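4 Fahrzeug am Abholterminal übernehmen

Gültig für die Mietstationen Gustenton und Brennan, Stand: 20. November 2020

Für die Übernahme benötigen Sie die Reservierungsnummer, einen gültigen Führerschein und die Zahlungskarte, auf die die Buchung lautet.

1. Wählen Sie am Itden-Terminal den Menüpunkt "Abholung".
2. Geben Sie die Reservierungsnummer ein und bestätigen Sie mit "Weiter".
3. Legen Sie den Führerschein mit der Vorderseite nach unten auf das Lesefeld.
4. Führen Sie die Zahlungskarte ein. Es wird eine Kaution von 500 Euro vorgemerkt.
5. Entnehmen Sie den Schlüssel aus dem geöffneten Fach und schließen Sie die Klappe.

Hinweis: Nach 22 Uhr ist die Übernahme nur mit vorab geprüftem Führerschein möglich - siehe Abschnitt 2.

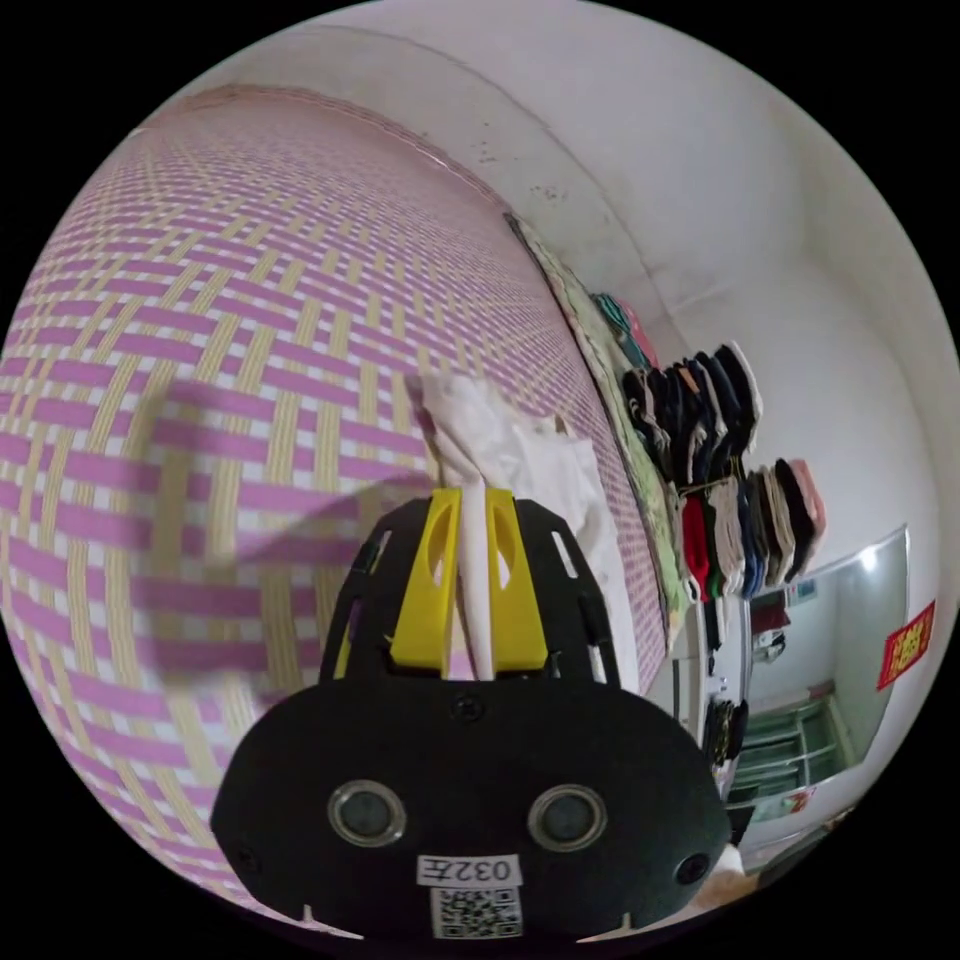 Wann wird die Kaution wieder freigegeben?
Die Freigabe erfolgt nach der Rückgabe, sobald die Station das Fahrzeug geprüft und den Mietvorgang abgeschlossen hat. Die Dauer der Gutschrift richtet sich nach dem Kartenanbieter.

Achtung: Vorschäden sind vor Verlassen des Stellplatzes zu melden. Spätere Meldungen werden dem laufenden Mietvertrag zugeordnet.

6. Vergleichen Sie Kilometerstand und Tankanzeige mit dem Übergabeprotokoll.
7. Tragen Sie Abweichungen in der Jarnia-App unter "Zustand" ein und senden Sie das Protokoll ab.

Erscheint am Terminal die Meldung 44, ist die Karte nicht für Kautionen zugelassen. Brechen Sie den Vorgang ab und wenden Sie sich an den Schalter.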